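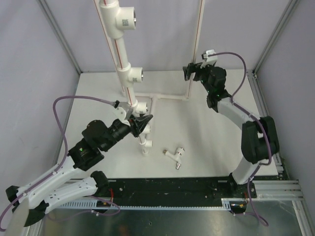 4.3 Comparing the two controllers

We ran the Walczak controller, which follows a stored path, against the Guvgate controller, which corrects the path from the wrist cameras. The arms, the grippers and the pipe column stayed the same for both. Guvgate has been credited elsewhere with near-human fitting skill, and we wanted to see how much of that survives a task with threaded parts.

Less than we had hoped. Over 1,625 attempts, Guvgate lined up the connector more often, but the gain shrank at the lower tees, where the two grippers have to share a small space. 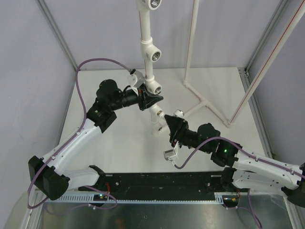

A correction made by one arm there often forced a pause in the other, and the software logs such a pause as a success if the part is still held. We did not accept that scoring. Toprak rescored 503 attempts by hand, and her counts (in the supplement) put the controllers much closer together than the automatic ones did. It may be that the cameras help mostly with the approach and hardly at all with the thread – our data cannot settle this.
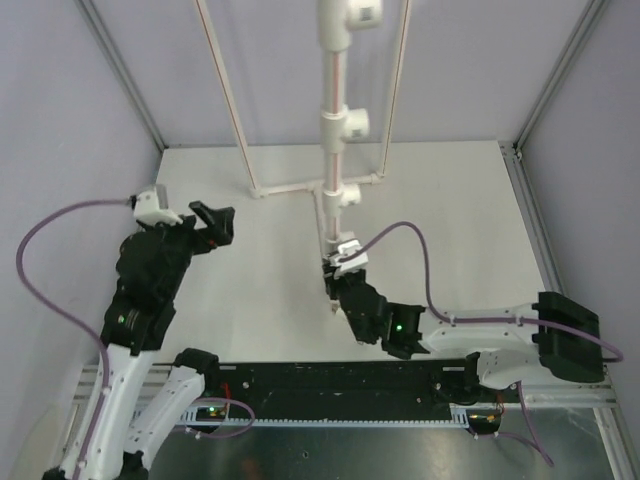 Last updated: 5 April 2021

Figure 2. Two-arm cell with the white pipe column used for both controllers, shown with the hand-scored counts in the supplement.

We also doubt that the pointed fingers suit round fittings, and a fair test would repeat the runs with a second finger shape.

Comments

Elfriede Pichler: Was the rescoring blind to the controller? I can't find it in the text.

G. Toprak: It was for the first batch only. We will add a note.

Gebhard Rüegg: Then I would not lean on Figure 2 very hard.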